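Wivmont Health Network
Search this site Go

Infection Prevention and Employee Health Working Group
Minutes of the meeting of Apr 27, 2025

Present: infection prevention, employee health, nursing (Wivmont main campus and Zallside), pharmacy, laboratory, supply, communications.
Apologies: dental clinic, facilities.

1. Minutes of the last meeting

Approved with one correction. Under item 4, "respiratory clinic" should read "respiratory therapy." The action on door signs for the Zallside entrance is closed. The action on the isolation cart checklist stays open and moves to nursing.

2. Respiratory season review

Employee health went over the staff flu vaccination results for the season. Coverage at the main campus was higher than last year. Zallside was lower, mostly on nights and weekends. Nursing at Zallside said the vaccination cart came to the units twice during day shift and once in the evening, and that night staff were told to go to the main campus, which many did not do. The group agreed that the cart should go to every unit on every shift next season.

Laboratory reported that flu A made up most of the positive tests, with flu B showing up late and still being found in small numbers. RSV tests have dropped off. Laboratory will keep the combined panel as the default order for now and bring a proposal for changing back to the single tests.

There was a question about whether staff who decline the vaccine should wear masks in patient areas all season or only when local activity is high. The current policy says all season. Views were split and no change was made. Employee health will look at how the policy is written and bring options.

3. Staff returning to work after illness

The return-to-work form was discussed. Managers are reading the fever line in different ways. It was agreed that the form will say "no fever for 24 hours without medicine that lowers fever" and that the box for a doctor's note will be taken out. Staff on the transplant and oncology units will still call employee health before they come back.

Pharmacy asked that staff who take antivirals be told to finish them even if they feel well enough to work. This will be added to the back of the form.

4. Flu vaccine order for next season

Pharmacy has quotes from two distributors, Kuroda and Flostine. Kuroda is cheaper per dose but wants the full order confirmed up front, with no returns. Flostine will take back unopened boxes up to a limit. Last season more than 1,000 doses went to staff across both sites, and 25 boxes were left at the end, so the return terms matter.

The group preferred Flostine. Pharmacy will ask whether the first delivery can be set for early September and whether high-dose vaccine for older staff can be in the same shipment. If not, the clinic schedule will have to be moved.
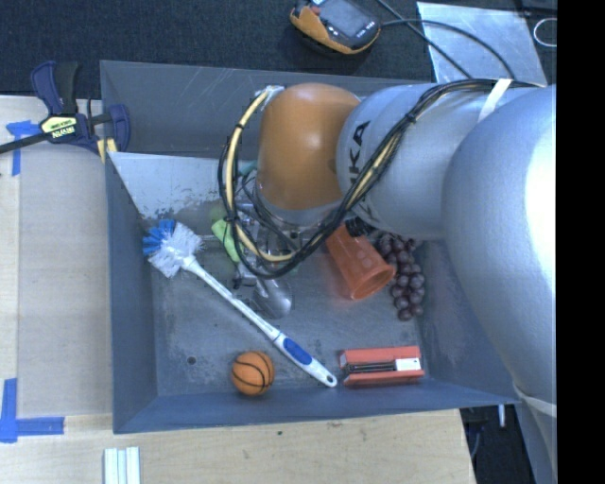
Supply asked for the delivery dates as soon as they are known, as refrigerator space at Zallside is short and the older unit has had temperature alarms. Pharmacy will move the travel vaccines to the main campus before the first delivery. Facilities to be asked for a date to replace the older unit.

5. Hand hygiene audits

Results were sent out before the meeting and were taken as read. Nursing said that observers are standing at the same doors each time and staff know when they are being watched. Infection prevention will change the audit times and add the imaging waiting area. Dispensers outside the Zallside elevators were reported empty again. Supply to check the refill round.

6. Other business

Communications needs the text for the staff newsletter and asked for one page at most. Employee health will write it.

The fit testing sign-up sheet is now on the staff site. Paper sheets should be thrown out.

Actions
Pharmacy: confirm Flostine terms and delivery date; move travel vaccines.
Employee health: revise return-to-work form; mask policy options; newsletter text.
Infection prevention: new audit schedule.
Laboratory: proposal on test panels.
Nursing: isolation cart checklist; night shift cart plan.
Supply: dispenser refills at Zallside.

Next meeting: to be set by email.

Filed under: Meeting Minutes, Employee Health, Immunization

Contact us | Copyright Wivmont Health Network | Back to top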